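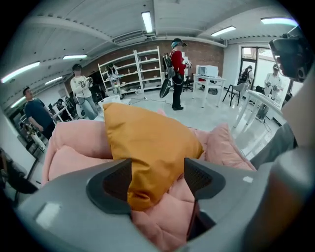
Tandano Hand Gripper Pair - planning and buying notes

Hi, Khoa Cù here. I look after the equipment side at Ondholm, and most of the mail I get about the Tandano pair comes down to the same thing: what do I really need to order, and what can wait until February? So I've put my own thinking on this page, and you can take it or leave it.

The Tandano is a two-handed set, one gripper for each hand, and people use it to record handling work that a robot arm will be asked to learn later. We sell it as a pair only. I get asked for singles a lot, but cushions, bedding and anything else floppy want two hands, and a single would just sit in your drawer until you came back for the other one.

Start with people before you start with parts. One pair keeps one person busy, so if you want five people working at once you're budgeting for five pairs, and I'd add a spare if the money stretches (it pays for itself the first time somebody drops one!). Then think about the room. A big open floor is lovely, but shelves and tables eat into it faster than you'd guess, and then the cables go down and you've lost another strip. 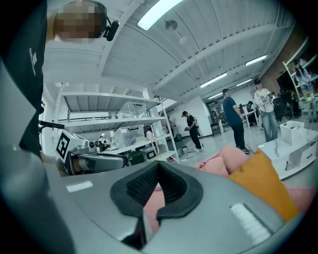 Pink and mustard-yellow cushions up close, with an arm by the shelving and a white table to the right.

If you already own an arm, tell us which one before you order. The finger pads have to match on both sides or your recordings won't carry over nicely, and I'd much rather sort that out by email than take a box back. Yurii Marchuk does our fitting work and he'll want a photo of the wrist mount and the part number. He answers quickly, but he does need the part number - please don't make him guess.

Now the stuff that gets forgotten on the first order:

Spare pads. Fabric work is gentle, but pads still wear, and we pack them in bags of 24.
Storage. Clear boxes with lids, one per pair, so you can see what's missing at the end of the day.
Props. Buy more soft goods than you think you need, in colors that stand out from your floor.
Cable covers. Cheap, dull, buy them anyway. 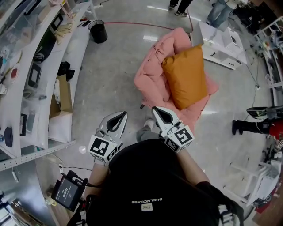
Both grippers in hand over a quilted pink cushion and an orange-yellow pillow, marker cubes below the fingers.

On the marker cubes: ours come printed by Tymoshchuk and already fitted, and a replacement set is 50 dollars. Keep them clean and don't put stickers on them. I know it's tempting when you have several pairs and want to tell them apart, so put the sticker on the carry case instead.

The soft carry case is made by Wuvau and costs extra. I was against it at first and now I wouldn't send a pair out the door without one.

Ordering is under part number 442, which covers the pair, the cubes and one bag of pads. Prices on this page were checked on 16 January 2018. If you need a written quote for a budget request, send me the number of people, the arm model and your shipping address, and I'll put the case and spare cubes on separate lines so you can cross them off if your boss grumbles.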